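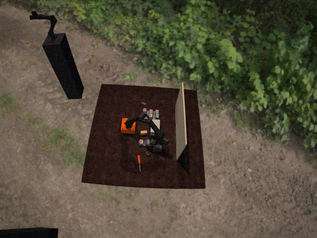 Bare dirt is just ground waiting for something to happen to it, one reader of the last edition wrote to us, and asked why a textbook on land care should leave it until Chapter 13. The reader had a point about the order. Bare ground has come up several times already, in the chapters on rainfall and on plowing, and each time we put off the full treatment. It gets that treatment now.

CHAPTER 13
Bare Ground and Covered Ground

Key terms in this chapter: ground cover, splash erosion, surface crust, infiltration, runoff, litter, mulch, edge zone

Most land that people use has some bare ground in it. A farm has lanes, gateways and the strips beside buildings. A town has building lots, worn paths across parks, and the yards behind shops. Even a well-kept garden has a patch where a bench or table has stood for years and the grass has given up. On a map these areas look small. Added together, they can supply a large share of the mud that ends up in a stream after a storm.

The edge between bare soil and thick growth is often sharp. A person can stand with one foot on packed dirt and the other among leaves. The soil under both feet may have started out the same, with the same sand, silt and clay in it. What differs is what has happened at the surface, and for how long.

What Rain Does to an Open Surface

A raindrop is small, but it falls fast. When it hits open soil it breaks apart the crumbs at the surface and throws fine particles into the air. This is called splash erosion. On level ground the particles land in all directions and little soil is lost. On a slope, more of them land downhill than uphill, and the soil creeps.

The finer particles do a second kind of damage. They settle into the gaps between larger grains and plug them. As the surface dries, it hardens into a thin layer called a surface crust. Water enters crusted soil slowly, so the next rain is more likely to run off. You can often find a crust by lifting a flake of it with a knife. The soil beneath may be quite loose.

Foot traffic and wheels make things worse by pressing the soil together below the crust. Packed soil has fewer large pores, and these are the pores that carry water down quickly. Roots also have trouble getting through it. For this reason a worn path may stay bare for a long time after people stop using it.

What Leaves and Litter Do

Leaves take the force out of rain. Some of the water stays on them and evaporates. Some runs down the stems. The rest drips to the ground, and if the leaves are low the drips do not fall far enough to gain much speed. Under tall trees the drips can be larger than raindrops and can fall far enough to do harm. The height of the cover therefore matters, and so does the layer of dead leaves and twigs on the ground, known as litter.

Litter shades the soil and keeps it cooler by day. It feeds worms, beetles and fungi, whose work opens up the soil and binds it into crumbs. Water moves in through these openings. The rate at which it does so is called infiltration, and we will measure it in the field exercise for this chapter.

A Case: The Mercado Lot

The Mercado lot is a sloping piece of ground at the edge of Bruvirura. It was used for parking farm wagons and later trucks, and by the time it was studied the lower part was bare. A hedge had spread in from the upper side. In February, before the heavy rains, two plots were marked out, one on the open dirt and one under the hedge, and a collecting trough was set at the foot of each.

After the first storm the trough below the open plot held brown water and a layer of silt. The trough below the hedge held a little clear water and some leaves. The difference was much smaller after light showers, when nearly all the rain soaked in at both plots. Results like these are common. A few big storms usually do most of the year's damage, and a survey made in a dry season can miss the problem entirely.

The owners then spread straw on part of the open ground and sowed a grass mix sold locally under the name Rindis. The straw worked at once, as far as runoff was concerned. The grass was slower. It came up thinly on the packed tracks and well everywhere else, and it took roughly 2 years to close over. A neighboring lot, Wenix Yard, was sown without straw, and much of the seed washed to the bottom of the slope.

The Edge Zone

The narrow band where cover meets open soil is called the edge zone. It is worth a close look on any site. Plants here get more light than those deeper in, and many put out their newest growth on this side. Seeds collect here, along with blown dust and dead leaves. If the open ground is left alone, the edge zone is normally where recovery begins. If vehicles keep cutting the corner, it is where the loss of cover begins.

Before You Read On

Choose a place near your home or school where bare soil meets plants. Make a simple sketch map of it and mark the direction of the slope. Note whether the bare part is crusted, packed or loose. Keep the map, as you will need it for the exercise at the end of Section 2.

Section 1 deals with the surface crust, how it forms in different soils and how it can be broken without turning the whole plot.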